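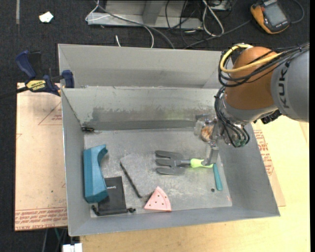
Stanwood Home Forum > Kitchen and Storage > Junk drawers: is the "one bin" method a scam?

pelletstove72
28 March 2023

My sister-in-law swears by the one bin method. You take every junk drawer in the house, dump the lot into one big bin, and for 30 days you only put something away once you've needed it. Whatever is left at the end gets tossed or donated. She paid for an online course to learn this, which I could have told her for free over coffee.

I'm on day 2 and all I've done is move my mess from four drawers to one bin in the hallway. Has anybody finished this and been glad they did?

marigold_h
Finished it last August. I was glad! I got rid of most of the bin and I can find scissors now, which at our house is a big deal. You have to stick with it though. The first week is the worst because you're digging for everything.

Dunmore Ed
30 days is a number somebody picked because it fits on a calendar. My furnace key gets used once a year. So does the little wrench for the outdoor faucet. By these rules both go in the trash and I'm buying them again in the fall.

marigold_h
Nobody says you have to throw out the furnace key, Ed. Use your head.

Dunmore Ed
Then it isn't a method, it's using your head, and I already had that.

rsandoval
Rocío Sandoval here, I run the tool swap at the Ollholm branch library. I see where these bins end up. People drop them on our counter still full and tell us it's all good stuff. Most of it is dead pens, allen keys from furniture they no longer own, and chargers for phones from ten years ago. Please sort before you donate. A bin of mixed junk costs us an afternoon, and a lot of it goes to the dump anyway.

pelletstove72
Fair point, and that's the part the course skips. "Donate the rest" sounds nice until you ask who wants it.

quietporch
Did the course try to sell you the Clirer dividers? A friend of mine got the whole set. It came to $119 before shipping, for plastic trays. She had a junk drawer before and now she has a junk drawer with walls.

pelletstove72
It did. There was a "starter bundle" link at the bottom of every lesson.

Kip from Cha
I'll stick up for the dividers. I've had mine for two years and the batteries stay with the batteries. I wouldn't pay full price again, but they work. Cut-down cereal boxes slide all over the place every time you pull the drawer open.

quietporch
So put a bit of tape under the cereal box.

Kip from Cha
Tried it. The tape gives out and then you've got a sticky drawer too.

Dunmore Ed
My mother kept everything in coffee cans with masking tape labels. No course. She could put her hand on a cup hook in the dark.

marigold_h
And how many coffee cans were there, Ed?

Dunmore Ed
Over 72, if you count the basement. I didn't say it was pretty.

rsandoval
I'd take labeled coffee cans on my counter any day.

pelletstove72
OK, here's where I've landed. I'm not doing the full month. I'm going to sort the bin tonight with a trash bag next to me, keep the once-a-year stuff in a can with a label – Ed wins that one – and skip the trays. If I end up with another full drawer by summer I'll come back and apologize to my sister-in-law.

marigold_h
You'll be back. But do check the dead pens before you toss them, half of mine still worked.

quietporch
Half of yours maybe. I've never had one come back to life.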